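Festovstead Food Court Tenants - minutes of the meeting, 7 Aug 2023

Present: Marama Kingi (chair), Murray Gilchrist (notes), tenants of units on the lower floor. Apologies from Asamoah Grill.

1. Loyalty stamps. The meeting discussed the free side dish offer. In April we printed 2000 cards and 1500 are already given out. Marama proposed that the free side is only valid with a main meal - agreed. Trudcombe Bakery asked to be left out until their new menu is ready. 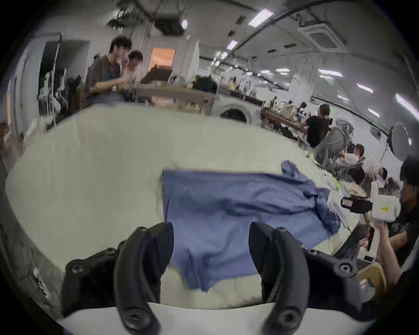 2. Staff clothing. Evard Noodles wishes that all counters wear the same color at the lunch hour. A blue shirt with a collar, laid out on the white table, was liked by most, but the price is not known yet. Murray will ask for a quote for 30 pieces.

3. Fryer oil. Collection stays the same. The fee goes up by $100 per year, and it was accepted without a vote.

4. Other matters. Trays are still left at the east stairs. Marama will write to the building office.

Last updated: August 2023
We use cookies to improve your visit. Accept
Contact | © Festovstead Food Court Tenants | Back to top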